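Progress report, equipment line
Prepared by Jana Lenz for Anatole Bodin
June 26, 2022

Spending to date
We have ordered the second pair of hand-held grippers from Verno. The invoice came to $1,616, plus $369 for spare cables and printed marker cubes. Both amounts are within the line you approved in the spring.

Robot arm
No arm has been bought yet. Pfeiffer and Hendier have both quoted. Hendier's price is lower but does not include the mounting plate or the controller stand, and we have asked them to requote with both. Delivery from either firm is 20 weeks from order, so an order placed in July would reach us in late November at the earliest.

Work without the arm
Recording goes on with the grippers held by hand, one operator at a time. The cables still hang free from the grippers to the floor and we want to fix that before adding a second operator. A belt clip and a longer sleeve are in the request below. 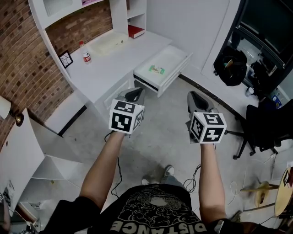 Requests for next quarter
1. Approval to order the arm once Hendier's new quote is in.
2. Cable sleeves and 2 belt clips, from the small parts budget.
3. Carry-over of the unspent travel money to storage drives.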